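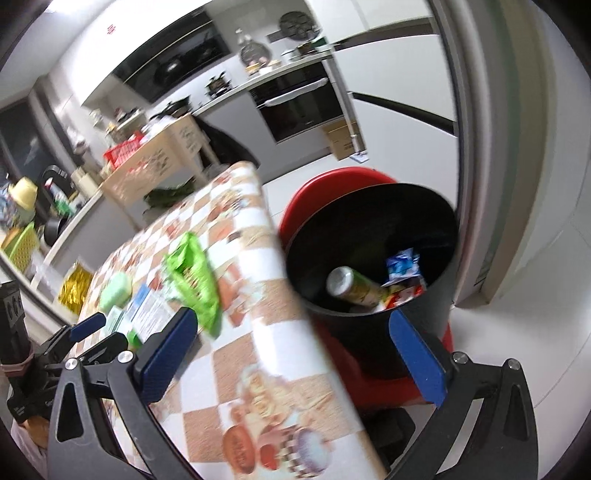

By Ladan Azimi and Montri Kaewkla. Reviewed by Chantal McKinnon. Last revised April 14, 2018.

Hand-held gripper set, purchase and planning of

A hand-held gripper set is a pair of two-fingered tools, worked by a person, used to record household tasks for the later training of robot arms. The operator closes the fingers on an object while a camera on the tool records the movement. Sets are bought by laboratories and small firms that need recordings from real homes, where shipping and fixing down a full arm would cost more than the recording itself. This article deals with the cost of a set and its running, and with the planning of a first purchase. For the control of robot arms, see Manipulator.

Scope of purchase

A working set consists of two grippers, a camera for each, a recording unit, cables, storage and spare finger pads. One gripper is enough for picking and placing. Tasks such as clearing a table or opening packaging often call for two, and buyers who start with one tend to order the second within the same budget year, paying for carriage twice.

The list of tasks should be written before the order is placed, as it decides the opening width of the fingers, the type of pad and the length of cable. Clearing rubbish is a common first task. It needs no special props, but it covers thin film, paper and rigid containers in a single session, and these make different demands on the pads.
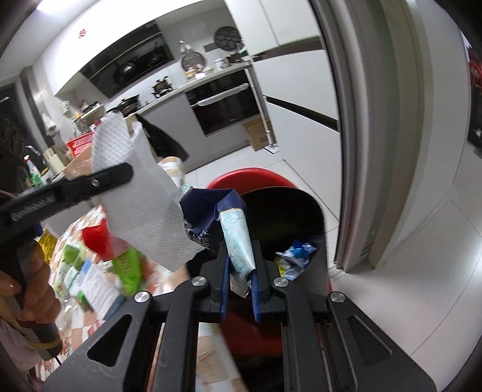
Soft waste is the harder case for planning. A wrapper or a sheet of kitchen paper changes shape each time it is picked up, so more repeats are needed than for a box or a bottle, and the hours of operator time rise to match. Golnar Rashti's planning notes for the Utar home trials allow 15 repeats for each soft item and four for each rigid one. The Utar plan also lists room for the operator to turn between table and bin as a condition of booking a kitchen.

Purchase price

Prices are usually quoted per set, without storage. In the Utar trials the Drimer set was quoted at £1,293 and the Haddad set at £1,366, the second price including a carrying case and one change of pads. The two quotations were treated as equal once the case and pads had been added to the first. Import duty, where it applies, is charged on the full set and should be entered on its own line.

Hire is offered by some suppliers. It suits a single short campaign, but the hirer normally pays for worn parts, and the terms should state who replaces a bent linkage.

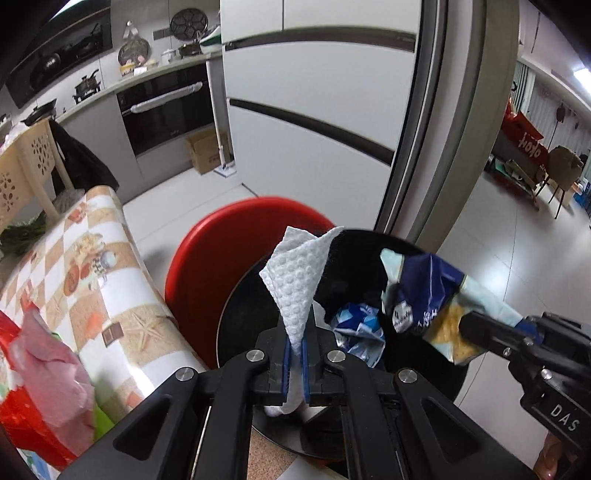

Running costs

Operator time is the largest item in most budgets. It includes resetting the room between takes, which for tidying tasks can last longer than the take. Other regular items are:

Finger pads, replaced when the surface becomes smooth or begins to lift
Screws and springs
Storage, with a second copy kept off site
Travel and payment to the householder
Checking and labelling of recordings

Rostam Babaei, who kept the accounts for the Zalis pilot in November, entered checking as a share of operator hours. Later Zalis budgets list it separately.

Load and opening width

Suppliers state the widest opening between the pads and a safe load. Both figures matter if the plan includes moving containers as well as filling them. A bin may fit between the fingers when empty and still be too heavy for them when full, and its weight has to be held by the operator's wrist.
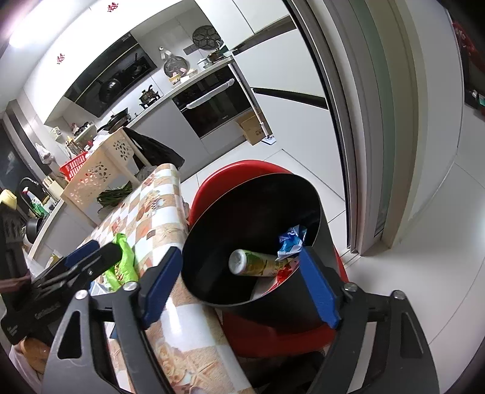

Hand-held gripper with blue finger pads holding a round black bin by its sides.

Where heavy items are on the task list, the plan should set a weight limit, shorter sessions and a rest period. Wrist supports are sold separately by most suppliers and are seldom included in the quoted price.

See also

End effector
Equipment hire
Manipulator
Teleoperation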